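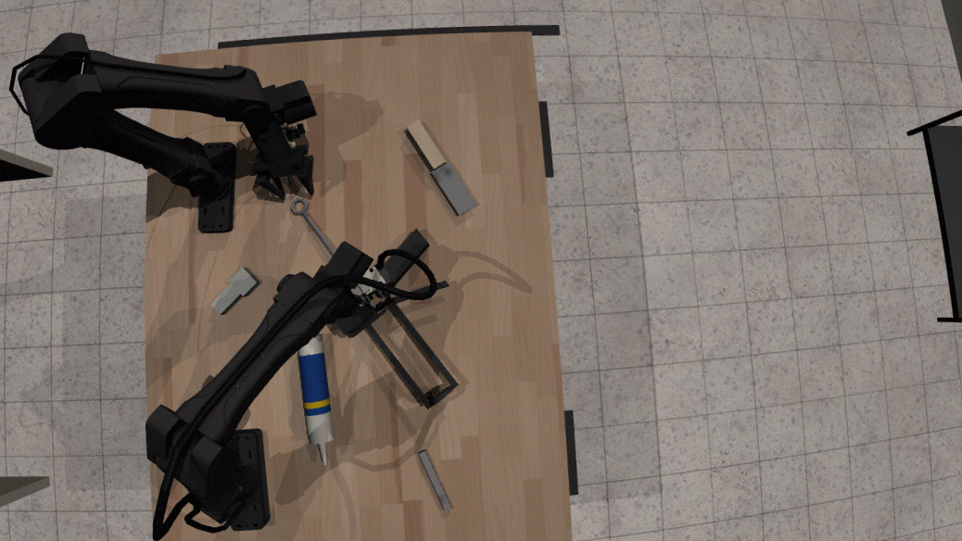 Butcher-block style tabletop, light brown, from above (render).

Urker: a small list of finishes for wooden benchtops
Version 16

Urker is a plain text table of oils, waxes and varnishes that people put on kitchen benchtops, and what they thought of the result once the novelty wore off. It began as a note on a fridge in May and has been growing ever since, much like the mould behind the fridge.

What's in it
One row per finish per benchtop. Columns are timber, finish, coats, drying weather, smell and regret. Smell is free text. Please keep it clean; the entry for Vomow hardwax has already been edited twice for language.

Regret is scored from 0 to 5, where 0 is "would do it again" and 5 is "have bought a tablecloth". Scores are given by whoever does the washing up in that household.

Where it came from
Entries were sent in by readers of the Carré renovation newsletter. Most live near the coast, so the drying times lean humid. If you're in Alice Springs, halve them and open a window.

Known problems
"Natural oil" was accepted as an answer in early versions and could mean anything from tung to leftover canola. Those rows are marked U.
Colour names follow the tin. Esach sells a "Honey" and a "Warm Honey" and contributors can't tell them apart either.
Two rows describe laminate. They stay in at the owners' insistence.

Not suitable for
Decks, boats, cricket bats, or settling an argument with your builder.

Adding a row
Wait until the finish has cured and you've spilled something on it. Beetroot is preferred. Send one line, comma separated, with no commas in the smell column.

Licence
Free to copy. Keep the regret column attached.

Last updated 18 June 2026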